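Brulport – Slow Ferries (album review)
by Aitana Iglesias

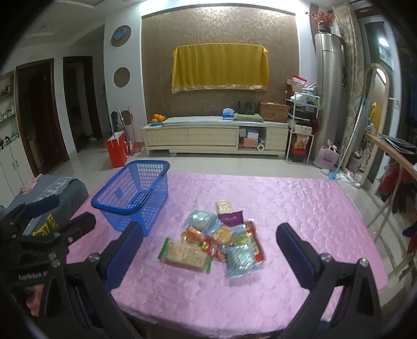
Snacks for two sides of vinyl.

I first heard Brulport in September, when they played before another band in a small theatre in my town. There were maybe forty of us, and most people were still talking at the bar. They are a duo with a guitar, a very old organ and two voices which stay close together the whole time. I bought the record after the concert and I have listened to it almost every evening, so I think now I can write something fair.

Slow Ferries is their second album and the first one for the label Hendano. It was pressed in 300 copies, mine has the number 482 written by hand on the inner sleeve. I asked the singer about this and she told me that they continued the numbers from the first record. I like this kind of detail.

The opening song, Tejada, is the best one for me. It begins with the organ alone, a little out of tune, and the voice comes in much later than you expect. The words are simple: a woman waits for a bus in a village and remembers who lived in each house. In the second verse the guitar changes to a lower pattern and the song becomes darker, but it never gets loud. I have played it to my sister, who normally listens to dance music, and she asked for it again.

Track 4, Salt on the Stairs, is the nearest they come to a pop single. It has a real chorus and some hand claps. I have read that it has passed 2,000 plays, and for a band of this size it is a good start. Personally I find the claps too high in the mix, and on headphones they become tiring.

Side two is less even. Winter Timetable is seven minutes long and the middle part repeats the same four chords without much happening over them. The Lamp Seller is lovely but it stops so suddenly that the first time I checked if the needle had jumped.

The production is by Drirkel, who also plays the double bass on three songs. He leaves the small noises in – a chair, breathing, the pedal of the organ. On the quiet songs this gives a feeling of being in the room. On the last track, Harbour Light, there is so much hiss that I lose some of the words, and the sleeve has no lyrics printed.

I would recommend it to anybody who likes slow folk songs with space between the notes. Start with Tejada, then Salt on the Stairs. The vinyl is nearly sold out, but the download is still available from the label and includes one extra song, a live version of Winter Timetable, shorter and, to my ears, better than the one on the record.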